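Cinzia Cirillo
@cinziacirillo
Thread on holding meat at a safe temperature in a home kitchen when the power goes out. Wimden lost supply for most of an evening last December and I logged my own fridge through it. Notes follow.

First, what matters. A closed refrigerator is a box with poor insulation and some thermal mass. Once the compressor stops, the air warms quickly and the food warms slowly. The display on the door reads air, so it overstates how bad things are early on and tells you little later.

I used a Flateo probe in a jar of water on the middle shelf. Water stands in for food well enough. The second probe hung in free air near the door. If you only have one, put it in the jar.

The air probe rose within minutes of each door opening and fell back partway after the door was shut. The jar moved in a nearly straight line. Every opening put a small step in it, and the steps added up.

Practical rule from that: decide what you need, open once, take everything, close. Plates out and counter cleared before you touch the handle. 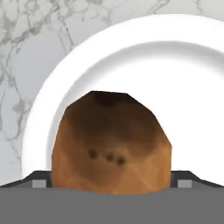
Last edited 2026-09-25

Counter next. Stone feels cold to the hand because it conducts heat away from your skin. It sits at room temperature like everything else in the room. Food set down on it is not being chilled. I have had this argument with two relatives and expect to have it again.

Crockery is the same. A plate from the cupboard is at cupboard temperature. If you want a cold plate it has to have been in the fridge beforehand, and during an outage you don't want to spend cold on plates.

Ground meat deserves its own post. With a whole cut, most of the bacteria are on the outside. Grinding spreads them all the way through, and a thick portion also cools and warms slowly in the middle. Shape matters more than people expect.
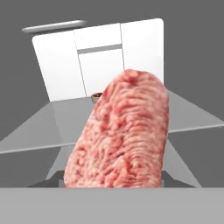 Ground meat, raw, one thick piece.

For storage I now press it flat in a freezer bag before it goes in. A flat pack freezes faster and thaws faster. In an outage a thick lump holds its temperature longer, so there is a trade. I take the faster cooling, which I use every week, over the slower warming, which I have needed once.

If you prefer to keep it thick, put it at the back of the bottom shelf against other cold items. Full shelves hold temperature better than empty ones. Bottles of water will do as filler.

Limits. US guidance is 40 F for the fridge. Perishables that have been above that for more than 2 hours get thrown out. One hour if the room is over 90. A closed fridge is generally given 4 hours and a full closed freezer 48, half that if it is half full. My logger never argued with those numbers.

Do not taste to check. The organisms that make you sick and the ones that make food smell off are mostly different organisms.

Freezer: anything that still has ice crystals, or reads 40 F or below, can be refrozen. Texture suffers. I refroze stew meat from the Salgado market and it was fine braised and dull any other way.

Coolers. I tried the hard-sided Drernen with frozen bottles around the meat and the probe in the center. Packed tight it did better than my fridge did. Half empty it did worse. Fill the gaps with crumpled newspaper if you have nothing else.

Probe accuracy, for those who asked. Crushed ice, a little water, stir, wait 3 minutes, read. It should say 32 F. Mine read high by a small amount and I subtract the offset by hand. A probe that wanders while sitting in ice goes in the trash.

Cooking what's left. Gas burners can often be lit by match when the power is out, ovens usually can't. Check your manual before you need it. Ground beef goes to 160 F in the center, poultry to 165. Color is not a reliable sign in either direction.

Never bring a charcoal or propane grill indoors for this. Carbon monoxide has no smell.

Correction to an earlier version of this thread: I had the air probe and the jar probe swapped in the second post. Fixed. The log file is still labeled wrong and I'll rename it when I'm back at that machine.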